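Voltham Furniture Terms
Data card, release 10

Summary

Voltham Furniture Terms is a word list with labelled catalogue entries, built to help small auction rooms and house clearance firms use the same names for the same things. It holds 2,153 entries in British English. Each entry has a headword, accepted variants, a short definition and a category code.

Sources

The text was taken from sale catalogues issued by two rooms, Asness and Lenihan. The raw set had 3,000 lots. Lots with no furniture in them were dropped, as were lots described only as 'mixed'. Of the entries kept, 1,588 come from Asness and the rest from Lenihan.

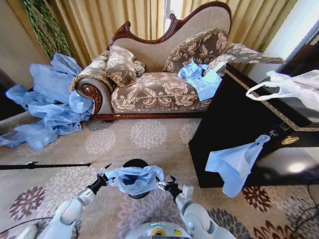 Seating is the hardest category to label. Catalogues use 'daybed', 'couch', 'chaise' and 'settee' for overlapping forms, often within one sale. The frame and the covering are recorded in separate fields, so that a chaise longue with a carved scroll arm and floral seat fabric takes one code for its type, one for its carving and one for its textile. Loose pillows and bolsters go in the accessories field - even where they match the seat.

Fields

id: unique, never reused
headword: lower case, singular
variants: separated by semicolons
category: see codes.txt
source: A or L
note: free text, may be blank

Known problems

Lenihan changed its house style in July, and spellings before and after differ. Period terms are copied as printed and have not been checked. Prices are not included.

Licence and upkeep

Free for any use with credit to Voltham. Corrections go through the Zakelon tracker - please quote the id.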